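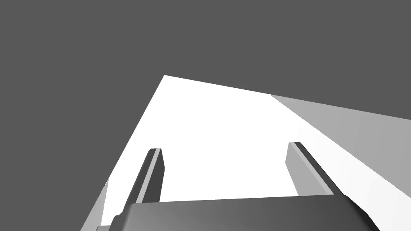 *A rendered view from the Irstead simulator: the open two-finger gripper against a plain white surface.*

The **Irstead Simulation Project** is a student robotics project run each year at Clarna College. Students write control programs for a robot arm that exists only in software, and the programs are marked on how well the arm carries out household tasks such as opening doors, clearing worktops and putting things away. It is named after Irstead House, the college building where the first classes were held.

## Background

The project grew out of an evening class in programming. The college had one real arm, which was shared between several courses and was often out of use, and the class moved to simulation so that every student could work at the same time. The simulator, called Onel, was written by staff and former students and runs on ordinary desktop computers. The real arm is still used for demonstrations on open days.

## Format

Students work in pairs over two terms. In the first term they learn to move the arm, open and close the gripper and read the view from a simulated camera. In the second they choose a task from a set list and write a program for it. Each pair is allowed 600 test runs on the college server before the final assessment, with no limit on runs made on their own machines.

Programs are scored out of 700. Most of the marks are for finishing the task, with smaller shares for time taken, smoothness of movement and the written report. Contact between the arm and a wall or door frame loses marks. The highest score so far is 604, reached by a pair working on the door task.

## Simulated rooms

Onel builds its rooms from a library of walls, floors, doors, worktops and fittings. Surfaces may be plain or textured. Plain walls give a vision program very little to work with, and reports often discuss how the arm should find its position when most of the view is one colour. 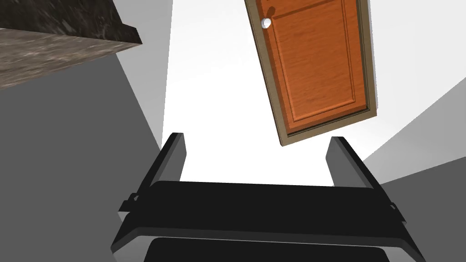 *The gripper and an orange wooden door with a round white knob, as rendered in Onel.*

Doors are generally regarded as the hardest fittings in the library. A round knob has to be gripped squarely and turned before the door can be pulled, and a small error in the angle of approach is enough for the fingers to slip. Lever handles are used in the easier version of the task.

## Thambiah Shield

The pair with the best overall mark receives the Thambiah Shield, which is kept in the entrance hall of Irstead House. The most recent award was made on June 8, 2024. Saved runs from that year's assessment, 3696 in all, are held in the college library and may be used by later students for their own reports.

## See also

- Clarna College
- Onel (simulator)
- Educational robotics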